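Plavo opens orders for Varumari hand-held gripper kit

12 September 2026

Plavo has opened orders for Varumari, a paired hand-held gripper kit for recording household tasks without a robot arm. The first batch is 200 kits, shipping from the company's workshop in Clarkstead in October. A recording service, in which Plavo's own operators carry out the tasks and deliver the finished data, is offered alongside it.

The kit consists of two grippers, a charging dock, a carry case and a licence for the desktop software. Each gripper has its own camera, looking out past the fingers, and stores its recordings internally until it is docked. The software then lines up the two streams, works out the path of each hand and writes the result in a format that can be used for training. A head-mounted camera is sold separately and is synchronised with the hands by the same software.

Laundry is the first task set to be documented in full. It covers opening and closing the detergent drawer, turning the programme knob, loading, unloading and moving containers on and off the top of the machine. Plavo says the set was chosen for its mix of small controls and soft items, which are awkward to record by steering an arm from a distance.

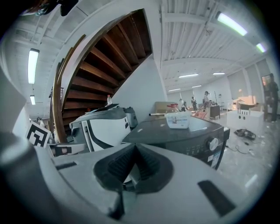

Styliani Vrettos said the drawer work was what had persuaded her team to place an order, as their own arm-based recordings of the same job had been too slow to be of much use. She added that she would want to see how the tracking held up in a narrow utility room before buying a second kit.

Tracking is the part of the product that has changed most since the trial units. Position is now estimated from the camera picture and a motion sensor together, and the software flags any stretch where the two disagree. Flagged stretches are kept in the file, marked, and can be left out at export. The earlier version dropped them silently, a point raised by several trial users.

Each gripper weighs 584 grams with the battery fitted. A charge lasts 168 minutes of continuous recording, according to the maker, and the battery can be changed without tools. The finger pads are ribbed rubber and are treated as a wearing part. A packet of 10 is included in the price, and further packets can be ordered through the same page. Pads are changed by hand, after which the opening width has to be calibrated again — a step the software insists on before it will accept new recordings.

Makis Andreadis, head of product at Plavo, said the company had resisted requests for a lighter version. "We could take weight out of the housing, but then it flexes and the camera moves with it," he said. "People get used to the weight in a morning. They don't get used to bad data."

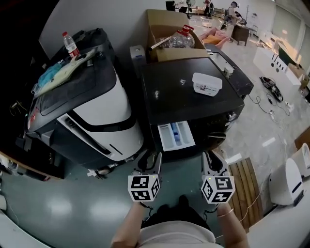 The recording service is priced by the accepted hour. Customers supply a task list and, if they wish, their own appliances; Plavo supplies operators and checks each recording before it is counted. Work can be done in Clarkstead or at the customer's site. Ailsa Moncrieff, who runs the service, said that rejected recordings are not charged for and that customers may ask to see them.

Compatibility remains limited. Export profiles are provided for two-finger parallel grippers only, and the software runs on Linux. A Windows version is planned without a date. Finger sets in other shapes are being tested with a small number of customers under the working name Villa — these are not part of the current order, and fitting them to a standard kit will need a firmware update.

Kits carry a one-year warranty, excluding pads and batteries. Orders from universities are handled separately, and trial users can exchange their units against the new model until the first batch is sold.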